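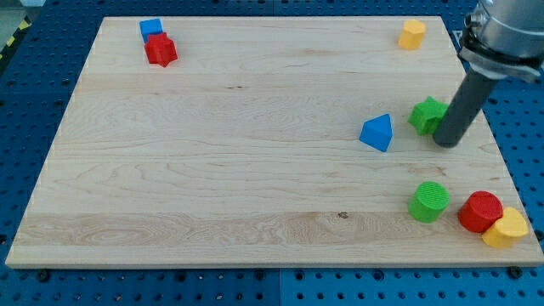
Shapes on the maple board. The yellow hexagon is my favorite and I will not be taking questions.

So the shape set is finally at the stage where I can put it on a board and look at it, and I've been looking at it way more than any grown person should. I had a whole post planned for July about the garden and the hose reel, but the hose reel can wait, I want to talk about blocks.

If you've been reading a while you know I've wanted to do a sorting set for ages. My sister's kids have a bought one that's all squares and circles, and the circles vanish under the couch in the first ten minutes. I wanted shapes with some corners on them! A star, a hexagon, a little roof shape (technically a triangular prism, but in my head it's a roof and always will be). Eight pieces on the board, in the kind of colors you can spot from across a room, and all of them small enough to sit in your palm.

They're printed plastic, and yes, I know, half of you are going to write and tell me I should have cut them from wood. I did try. Last winter I got as far as a hexagon out of scrap and it had five good sides and one that looked chewed. Cutting a star was never going to happen on my saw with my patience. Printing lets me have a star with proper points, and I've come around to the slight texture you get on the surface. I was going to sand it all off and then I stopped halfway through the first test piece, because the smooth side felt like a bottle cap and the rough side felt nice. So the texture stays. Decision made, one less job.

Now, the board. The board is the part I'm smug about. It's maple, glued up from planks, and I got it from Wemard, who sell offcuts and seconds out the back if you go early enough. It was a second because of a small dark knot and a few marks, and I paid nine dollars for it, which still makes me grin. I love the knot. There are faint brown streaks running with the grain too, and a thin dark line that I thought at first was a scratch and spent a good while rubbing at with my thumb like an idiot. It's in the wood. It's just grain!

I haven't oiled it yet and I'm going back and forth. Maple is so pale and creamy before you put anything on it, and every oil I've ever used has pushed it toward yellow. Against a pale board the blue pieces really sing, and the red star looks like a piece of candy. If I go too honey I'm worried the yellow hexagon will sort of sink into it. I have a tin of Schmieder wax left over from the bench project that went on almost clear, so I'll try that on an offcut first. Of course I don't have an offcut, this WAS the offcut. The underside, then.

Colors. I had a long argument with myself about whether each shape should have its own color, like all cubes blue and all stars red. It looks tidy and it makes the set easier for tiny kids, but it also means they can just match the color and never look at the shape. So I've got a blue cube and a blue roof, and a kid has to stop and think about which blue thing you mean. I tried it on the four-year-old with the test pieces. I asked for the blue one and got handed both with a look of deep pity.

The filament is Pivine, the regular kind, and I'm happy with it apart from the yellow. On the spool it was a clean lemon. Printed, it goes a bit orange wherever there's shade on it, so the sides of the hexagon and the top could nearly be two different yellows. I've gotten used to it and now I think it's pretty, but if you're matching to something else be warned — buy the small spool first.

The star took the most goes. My first one had points so thin that I could bend them with a fingernail, and the one after that was so chunky it looked like a cookie that had spread in the oven. Fatter points, flat top, that was the fix. The cube came out fine first time, as cubes do. I don't even remember printing it.

A few of you asked about storage. I have a drawstring bag from Asby that used to hold clothespins, and everything fits in with room to rattle. I'd like a box eventually, with the maple board as the lid so you slide it off and there's your play surface, but the board is wider than any box I own, and I'm not cutting it down. Not my nine dollar board!

Next thing on the list is a set of cards with outlines to put the pieces on. I've drawn the star outline twice and both times I made it too small, so the piece covers the line completely and you can't tell if you've got it right. I'll trace around the actual block next time, like I should have from the start. If anybody has a good source for thick card that doesn't curl in the humidity, leave it in the comments, mine has gone the shape of a potato chip.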